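**1/** Moving the bin-sorting set for Kasomen into simulation this week. The real cell at Ravville gave us 33 usable demos in March before the schedule closed. Too few to train on, enough to check against.

**2/** Layout is fixed: one arm on a pedestal, one table, 3 bins (blue, green, yellow), and a small rack on a gray mat in front of them. Lighting and wall color stay constant for the first batch. We vary them later.

**3/** Every episode is recorded through Olari at 12 Hz. Joint positions, gripper state, one fixed camera. We log the commanded pose and the measured pose separately – the Tabrizi loader used to merge them, and the policy learned the lag.

**4/** Labeling rule: an episode counts only if the gripper opens below the rim of the target bin. Drops from above the rim go in a separate folder. They are kept, but not mixed in.

**5/** The hard cases are targets near the shared edge of blue and green. From this camera the green bin is mostly hidden behind the blue one, and yellow is a sliver. Fingers down, just over the rims:
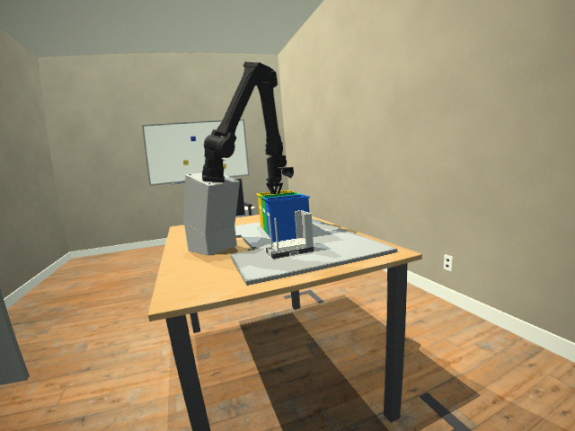
**6/** Next batch: 2 camera positions, same seeds. If the edge cases improve with the second view, the labels were fine and the view was the problem. If they don't, we go back through the rim rule episode by episode.

**7/** Format notes and the loader patch go up with the batch. Old files need to be converted before mixing – the timestamp field changed.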